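The Night Ferry to Davwood

The ferry left Hurkix at ten past nine, and by then my mother had already told me twice that I did not have to go. She stood on the dock with her hands in her coat pockets. I had one suitcase and a box tied with string. The box held my grandmother's ledger, a loaf of bread, and a pair of shoes that did not fit me yet.

It was January and the heating on the lower deck was broken. The man at the ticket window said it would be fixed before the next crossing, and a woman in line behind me said he had told her the same thing the winter before. I paid for a bench seat. The cabins cost 78 more and I didn't have it.

My grandmother had worked at the Ezzat cannery for 30 years. She wrote down every crate she packed, first for the foreman and then, after the foreman stopped asking, for herself. The last number in the ledger was 2,734. I never learned what it counted. It could have been crates for a season, or money, or days. The page had no heading. She died in the fall, and the house in Davwood came to my mother, who did not want it, and so it came to me.
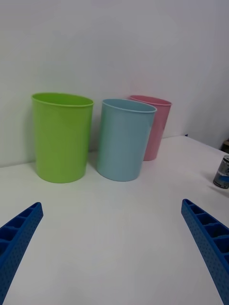 I had been in that house only as a child, in summer, when the windows stayed open all night. What I remembered was the kitchen. There was a sloping floor and a back door that stuck, and my grandmother gave each of the cousins a plastic cup on the first day and expected us to keep to it. Green was for the oldest, blue for me, pink for the youngest. They stood in a row against the wall when we weren't using them, and if you drank out of the wrong one you dried the dishes that night. I dried a lot of dishes. The youngest cousin moved overseas later on and stopped writing, and the oldest sold tires in Hurkix and would not talk about the house at all.

On the ferry I sat across from a soldier and an old man with a dog in a basket. The soldier slept. The old man wanted to know where I was headed, and when I told him he said he had once lived two streets up from the cannery.

"It's shut," he said.

"I know."

"They took the sign down too. It's in somebody's barn."

He fed the dog a piece of cheese. I asked him if he had known my grandmother and told him which house it was. He thought about it for a long time, long enough that I figured he had forgotten the question.

"The one with the ledger," he said.

I untied the string and showed it to him. He didn't take it from me. He wiped his fingers on his pants and turned the pages by their corners while I held it on my knees. He read slowly, moving his lips. Outside there was nothing to see except our own lights on the water.
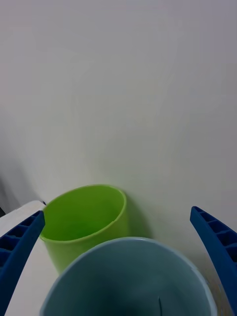

When he got to the last page he stopped and put his finger under the number.

"She asked me to carry something for her once," he said. "Up from the road. A stove. She wrote that down too, I bet. You look and see if she didn't."

I looked. It took me most of an hour. It was near the middle, between two lines about crates, in the same small pencil. Stove carried, owed one supper. There was no mark beside it to say the supper had been paid.

I read it to him out loud. He laughed and the dog woke up.

"She never did," he said. "I moved that spring."

We came into Davwood before it was light. The soldier got off first and walked away fast toward the buses. The old man had a daughter meeting him with a truck, and she offered me a ride as far as the church. From there I walked. It was uphill, and the box was heavier than it had been at home.

The key turned but the back door stuck, the same as always, and I had to put my shoulder to it. The kitchen smelled like cold ashes. I set the suitcase down and opened the cupboards one at a time. Then I lit the stove, which took more matches than I want to say, and sat beside it with my coat on until I could feel my feet. 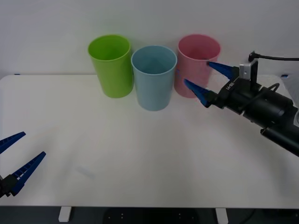
Green, blue and pink, in the old order.

Around noon I found a pencil in the drawer. I turned to the page with the stove on it and wrote the old man's street next to the line, as well as I could remember it. Then I cut the bread, and went out to see if the store was open and if it sold potatoes.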